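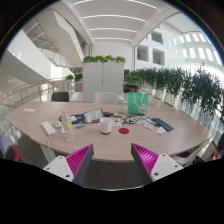 会議が終わったら机の上は何もない状態に戻すものでしょう、とHalina Bieleckaさんに言われました。言っていることはわかるのですが、毎回全部を片づけると次の会議の準備にまた時間がかかります。どこまで戻すのが普通なのか、ほかの職場のやり方を教えてください。

質問:共用の会議テーブル、どこまで片づけますか。配線はどうまとめますか

カテゴリ:オフィス・備品>整理整頓
状態:受付中

Jandomlowという会社の総務にいます。会議室のテーブルは木目の天板で、ふちがゆるくカーブした舟形です。床はカーペットです。部署ごとに使う時間が違い、午前と午後で別の人たちが入ります。

困っているのは次の点です。

・電源タップが天板の上に出しっぱなしになり、コードが手前のふちから脚のほうへ垂れる
・ACアダプターと黒や灰色のケーブルがからまって場所を取る
・マグカップや飲みかけのペットボトルが書類の近くに残る
・クリップボードや紙が、要るものか捨てるものかわからない

タップを床に置いていた時期もありますが、足で蹴ってスイッチが切れたことがあり、誰かが上に上げてそのままになりました。天板に穴を開けるのは不可です(賃貸の備品扱いのため)。舟形なのでふちがまっすぐではなく、クランプで留める配線トレーがうまく付くのかどうかも気になっています。

予算は部の消耗品費で出せる範囲です。高い家具の買い替えは考えていません。よろしくお願いします。

補足(同じ日の夕方に追記)
テーブルは左右の部分をつないだ形で、継ぎ目があります。継ぎ目をまたいで何かを貼ると、移動のときに困ると言われました。貼るなら片側だけになります。

回答1(ベストアンサー)
回答者:Jordan Parsons

前の職場で似たテーブルを使っていました。片づけの範囲と配線は別の話として考えたほうが決めやすいと思います。

まず片づけの範囲ですが、うちでは「部屋のもの」と「人のもの」に分けていました。部屋のものは電源タップ、共用のアダプター、コースター。人のものは飲み物、書類、筆記具、自分の充電器、マウス。会議が終わったら人のものは全部持って出ます。部屋のものは残してかまいませんが、置く場所を決めておきます。Halinaさんの言う「何もない状態」までやるかは、部屋の使い方次第です。来客がある部屋なら全部しまいます。社内の打ち合わせだけなら、そこまでしなくても苦情は出ませんでした。

紙が一番もめます。名前のない紙は棚のかごに入れて、月曜の朝に中身を捨てる、と張り紙をしました。最初の月は必要な書類が捨てられたと怒る人がいましたが、そのうち自分で持ち帰るようになりました。機密の書類がある職場なら、かごではなく鍵のかかる箱にしてください。

飲み物は、ふた付きのものだけ可にする会社もあります。うちはマグカップも可でしたが、タップとは天板の反対側に置くことにしていました。タップが机の上にある間は、水気だけは離しておいたほうがいいです。

次に配線です。舟形のテーブルでも、クランプ式のトレーは付くことがあります。見るところは天板のふちの曲がり具合と、裏の空きです。裏に金属の枠や補強が通っていると、爪が入りません。買う前に下にもぐって測ってください。うちで使っていたのはBrunamauの幅600ミリのトレーで、クランプは2か所でした。長いほうが物は入りますが、カーブしたふちに長いトレーを付けると真ん中が浮きます。短いものを脚の近くに付けるのがいいと思います。

手順を書いておきます。

1. コンセントから全部抜いて、ケーブルを1本ずつほどく。どの機器のものかわからないものは別の箱へ。
2. 残すケーブルに、両端とも名札を付ける。片方だけだと結局たどることになります。
3. タップをトレーに入れる。差し込み口が手前に来る向きで。
4. コードは垂らさずに脚に沿わせ、面ファスナーのバンドで留める。結束バンドで固く締めると、あとで足すときに切るはめになります。
5. 会議で使う電源は、延長を1本だけ天板に出す。終わったらトレーに戻す。

ほどくのが一番時間がかかります。会議の合間にやらず、部屋を押さえてからのほうがいいです。

注意点として、長いコードを束ねたまま消費電力の大きいものをつなぐと熱を持ちます。ノートパソコンくらいなら気にしていませんでしたが、電気ポットや暖房はそのタップにつながないでください。

回答1への質問者の返信

詳しくありがとうございます。昼休みに裏を見ました。脚に近いところは板だけで、何も通っていませんでした。真ん中のほうに枠があります。名札は片側だけ付けようとしていたので助かりました。

トレーが届くまでの間はどうしたらいいでしょうか。

回答1の追記
回答者:Jordan Parsons

届くまでは、タップは机の上でもいいと思います。ただ、ふちから離して置き、コードが人の座る側に垂れない向きにしてください。引っかけると上のものごと落ちます。使わない黒いアダプターとケーブルは巻いて袋に入れ、棚に置いておくだけでもかなり広くなります。

回答2
回答者:匿名

トレーまで買わなくても、ふた付きの箱で足ります。Baranのケーブルボックスの小さいほうが685円でした。タップごと入れて、穴からコードを出すだけです。うちは継ぎ目の横に置いています。

欠点は、差し込みの頭が大きいアダプターだとふたが閉まらないこと。うちも閉まらないので開けたまま使っています。見た目は少しましになる程度です。

回答3
回答者:匿名

片づけない人は何をしても片づけないです。うちはJutsteadの予約表を使っていて、終了の5分前に通知が出ますが、みんな無視しています。結局、最後に出る人の名前を予約のところに書くようにしたら少し減りました。

配線のことはわかりません。すみません。

質問者からのお礼

回答ありがとうございました。脚の近くに短いトレーを付ける方向で見積もりを取ります。紙のかごは来週から試します。飲み物の場所はまだ意見が割れていて、Halinaさんは会議室では水も禁止でいいと言っています。こちらは部の打ち合わせで決めます。

回答3の方の、最後に出る人の名前を書く方法も提案してみます。予約表は紙なので、欄を1つ足すだけで済みそうです。

この質問に関連する質問
・会議室のホワイトボードのマーカーがすぐなくなる
・カーペットの上を通るコードのカバーは必要ですか
・共用のマグカップを洗う当番の決め方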